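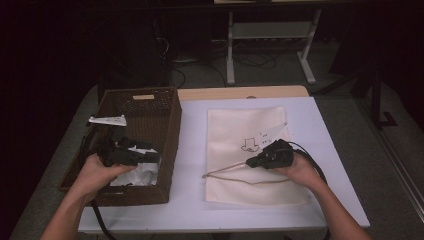 Wicker basket and cream cloth tote bag on a white tabletop.

Section 4: Setting Up a Walking Day

Clokeo plans a day on foot in a city you have never visited. It needs a start point, an end point and a truthful account of your knees.

1. Open Trips and tap New Day. Name the day. "Day 2" will do, and you can call it something worse later.

2. Enter your start point. Use the door of your hotel. If you pick the train station, Clokeo will walk you back to the train station first, in a spirit of obedience.

3. Set Longest Leg. The factory setting is 800 meters between stops. Travelers with small children or new shoes should try 200.

4. Choose your stops. Each day holds up to 33. Please don't.

Note: Stops marked with a gray clock have opening hours we haven't confirmed. Small museums are the usual offenders. One in Plestow opens on alternate Thursdays and, according to its own front door, "when Leif is in."

5. Tap Arrange. Clokeo puts the stops in walking order and adds a lunch gap. You can drag the lunch gap, but you can't delete it. We had complaints from spouses.

6. Check the Hills line at the bottom of the screen. A flat line is good. A line like a shark's fin means you have chosen the castle.

Caution: Walking times don't include photographs, gift shops or arguments about which way the river is. Add these yourself under Slack.

7. Tap Save Offline before you leave the Wi-Fi. The map stays on your phone until the day is over — after that it is removed, along with any evidence of the 33 stops.

Sharing the day

Open the day, tap Share and enter your companion's email address. Companions can view the route and suggest changes. Only the person who made the day can accept them, so choose that person with some care.

If a suggested change doesn't appear, pull down to refresh. If it still doesn't appear, it may have been declined. See Section 5, Settling Differences.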